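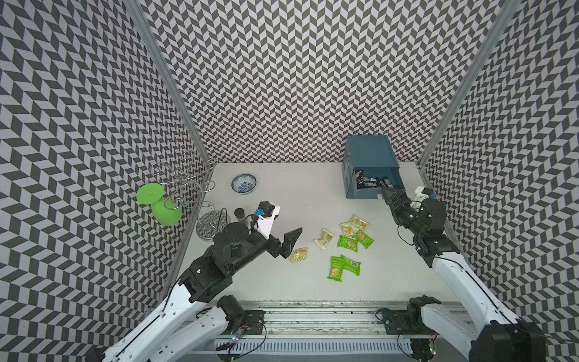 Figure 1. The two-arm cell at Milton with the drawer open and eight packets out on the table.

4. Does the second arm help?

Our proposal claimed that a policy trained on two-arm demonstrations would put snacks away more reliably than one trained on a single arm. We no longer think our data supports that, at least not as strongly as we wrote it.

We recorded 50 demonstrations by teleoperation and trained the Ngau policy on them with the default settings. We then ran 40 trials. A trial counted as a success if one named packet ended up inside the drawer within the time limit. The policy passed 39 of them, and that was the number on our October poster.

The trouble is how we set up those trials. The same two of us placed the packets for the demonstrations and for the tests, and we had fallen into habits. Packets nearly always went down between the left gripper and the bin. The bowl and the wire rack stayed over on the left, well out of the way, so calling them distractors (as the proposal does) is generous. The patterned walls never changed either. We can't say whether the policy finds the packet or has mostly learned where packets tend to be.

Scoring was also soft. A packet that went in bent or on top of the others still passed. We didn't record drops followed by a second grasp, so a clean run and a messy one look the same in our table.

The Drindatix baseline used one arm and started with the drawer already open. That is an easier task, and comparing the two success rates – as our poster did – tells you very little. Longer training, to 375 epochs, lowered the loss but we never reran the trials with that checkpoint.

What we would keep is the recording setup, which worked without much fuss. Before anyone builds on the result, the trials should be repeated with positions drawn at random and scored by someone outside the group.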